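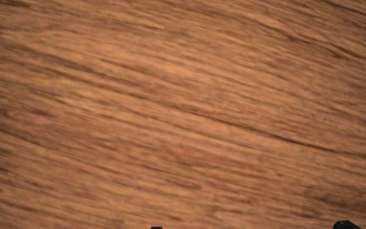
Notes for slides 1 to 9
Wrist camera comparison in simulation, Vudar arm
Curkedbridge, September 18, 2018

Slide 1. Say up front that all results are from the simulator. The hardware runs were in March and used a different gripper, so don't mix the two tables.

Slide 2. Setup. Same arm and same controller throughout. Two grippers: the Grewal parallel jaw with long fingers, and the Sunow with short ones. Camera mount fixed to the gripper body in both cases. 200 episodes per gripper, same seeds.

Slide 3. What the wrist view has to do. At approach it must find the object. In the last part of the descent it must show the finger tips and the object together. A mount that is good at one tends to be poor at the other. Short fingers at full opening sit at the border of the view and give the policy little to work from.

Slide 4. Texture. Plain wood grain gives the tracker long streaks in one direction. It holds position across the grain and slips along it. We saw this with both grippers. Read out the drift numbers from the handout, don't put them on the slide.

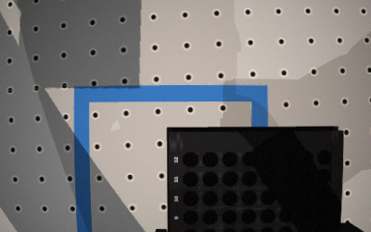 Slide 5. Perforated board. Corners are easy to find and there are plenty of them, but every hole looks like the next one. The matcher can jump by one hole pitch and report high confidence. Blue outline used as the reference for absolute position. A well rack over part of the outline leaves fewer edges to fit, so the fit has to accept a partial rectangle.

Slide 6. Shadows. Hard shadow edges across the board were picked up as real edges in the first version. Fixed by raising the gradient threshold and checking color on both sides of the edge. Dark wells on a dark rack in full shadow are still unsolved. Row numbers on the rack are too blurry at this range to rely on.

Slide 7. Results. With the Grewal, 178 of 200 episodes reached the target pose. Sunow result is on the right of the slide. Pause here.

Slide 8. Controller. Step limit was 900 for every episode. Most failures ran out the limit while hunting between 2 neighboring holes.

Slide 9. Next: tilt the mount, repeat both sets. Backup slides have gains and camera intrinsics.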